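About Us

Prenville Sofa & Seat Care

Hello and welcome. We clean, condition and mend leather furniture. Sofas mostly. Armchairs, footstools, the odd dining bench, one dentist's waiting room (still going strong). If people sit on it and it's leather, we'll probably take it.

How it started

A rented unit behind the tire shop on Kotusach Street, two workbenches, one phone. We did car seats back then. Then a customer asked if we could look at her couch, then her sister's couch, and by the next July we had stopped doing cars altogether. Couches are nicer to work on. You can walk all the way round them.

These days we're in the old furniture showroom on Panyasiri Road. More light, a proper loading door, free parking out front. The sign still says the old name on one side, we are getting to it.

What we do

Cleaning. By hand, soft brush, damp cloth, panel by panel. We start at the back where it doesn't show and work forward. Body oil on the headrests and arms takes the longest.

Conditioning. Two thin coats, with a wait in between. One thick coat just sits there and gets on your pants.

Seams. Restitching where the thread has gone but the leather is fine. Very common along the front of seat cushions.

Refilling. Flat cushions, saggy backs. We open the zipper, see what's in there, and call you with a price before doing anything else.

Color touch-ups. Scuffs, cat scratches, faded arms. We mix to match, 147 shades on the wall so far and we still end up blending most jobs.

What we don't do: fabric sofas, suede, anything with bedbugs (sorry), or full reupholstery. For that last one we send folks to Dindivetti, the upholstery shop across town. They send us their leather cleaning so it works out.

Light leather

Cream, beige, ivory, oatmeal, whatever the store called it. This is most of our work now and most of our phone calls. People buy a pale sofa, love it, then get scared of it. No need! Pale leather cleans up fine if you keep at it. A few things we tell everyone:

Wipe it down every couple weeks with a barely damp white cloth. White, so you can see what's coming off.

New jeans are the enemy. Blue dye goes right into the seat and the longer it stays the worse our job gets. Call early.

Keep it out of direct sun if you can. The backrest yellows first.

No baby wipes. No dish soap. No olive oil, we don't care what the internet says.

Creases in the seat are normal. Leather gets creases from being sat on and we don't try to take them out. Cracks are a diffrent thing, call us about cracks.

Crumbs go down the seam between the back and the seat. Vacuum there with the soft brush end, not the hard nozzle.

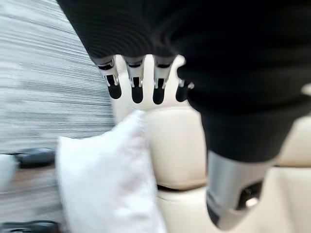
Cream leather sofa, backrest and seat cushions.

How a job goes

Send us a few pictures by email, in daylight, one of the whole piece and one of the bad spot. We send back a price range, usually same day. Small jobs we do at your house, takes a morning. Bigger jobs we pick up and bring back, allow 2 weeks, longer before the holidays.

Pickup is free inside 26 miles. Past that we charge for gas. Please measure your doorway first. Please take the remote out of the cushions. We have a box of remotes.

Prices

On the price page. Same price for a home or a business. If the seat turns out worse than it looked we call before going ahead, and if you say no then you just pay for the part we did.

The shop

Small crew, all trained here in the shop, on our own practice couch before going anywhere near yours. The practice couch has been cleaned and restitched more times than we can remember and is frankly getting thin. We finished 571 pieces last year, a record for us, and the loading door needed a new spring.

Come by if you want to see color samples or drop off a loose cushion. Open 8 to 4, closed for lunch at noon. Ring the bell at the side door, the front one sticks. Bring a cushion or a arm cover if you need a match, photos are no good for color.

Questions, use the contact form or just call. If we don't pick up we've got gloves on, leave a message.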